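4.3 Comparing finger pads on the hand-held grippers

Of all the comparisons in this study, the pad trial was the one we most looked forward to, and it gave us more to think about than the linkage tests in Section 4.2. The question was simple. If two hand-held grippers share the same jaws and the same camera mount, how much does the choice of finger pad change the quality of the demonstrations that people record with them? We had assumed the answer would be "a little." For hard, shiny objects it was a great deal.

We compared two pad types. The Bindell pad is a soft molded pad with a blunt tip and a smooth contact face. The Plornier pad is stiffer and has a shallow ribbed face. Both bolt onto the same finger without tools, so an operator could switch between them in the middle of a session, and we could keep the camera calibration untouched. The jaws, the trigger spring and the recording software (Guvidon, in the version described in Section 3) stayed the same throughout.

Each pad type was used for 600 recorded grasps. Operators worked in homes as well as in the lab at Rønning, on floors, sofas and beds, among whatever fabrics and objects were already there. We were keen on this part of the design! Grippers that look identical on a clean bench can behave very differently when a throw blanket is bunched up under the object, and several of our favorite findings come from exactly those recordings. Operators were asked to use both hands where it felt natural, with a second gripper steadying or receiving the object.

A grasp was scored as clean if the pads closed on the object, the object left the surface, and it did not rotate visibly in the jaws before being set down. Ingvild Myklebust and Signe Engebretsen scored all recordings separately and then settled their differences together. The recordings were shown to them with the pad type hidden whenever the pads themselves could be masked.

On soft goods the two pads were hard to tell apart. Plush, fleece and folded cotton give way under almost any fingertip, and the operators told us they stopped noticing which set they were using. On flat, glossy items the Bindell pad was clearly better. Its blunt tip let operators approach at a shallow angle and slide one finger along an edge, where the ribbed pad tended to catch and push the item away. The effect was strongest when the item lay partly under something else. In those cases operators could not square up to the object, and the first contact was often made by one pad alone.

Shadow and glare made matters harder still. The wrist camera sees the target from very close, and a glossy surface throws back highlights that can hide its outline. Figure 7 comes from one of the floor recordings. The jaws are open around the lower section of a dark, glossy panel whose top runs into the shadow under a plush item, and a second gripper reaches in from the right. 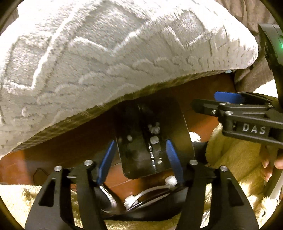 Figure 7. Floor-level view from the camera on a hand-held gripper with blue finger pads. The right pad overlaps the lower right area of the panel.

Frøydis Eide, commenting on an early draft, argued that the pad comparison was really a comparison of approach angles, and that a ribbed pad with a blunter tip might do just as well as the smooth one. She also wondered whether operators had simply learned to favor the pad that forgave a sloppy approach. Both points are fair, and we think the first is probably right. Our two pads differ in tip shape and in surface texture, so the trial cannot separate the two. We have since had a ribbed pad cast in the Bindell shape and plan to run it in May with the same operators.

As for learning, we looked at the first 30 grasps from each operator apart from the rest. The gap between the pads was already there and stayed much the same size later in the sessions. Kerstin Oltmanns repeated the check with left-handed and right-handed grasps kept separate and found no change in the pattern. The comparison of camera heights in Section 4.4 uses the Bindell pad throughout.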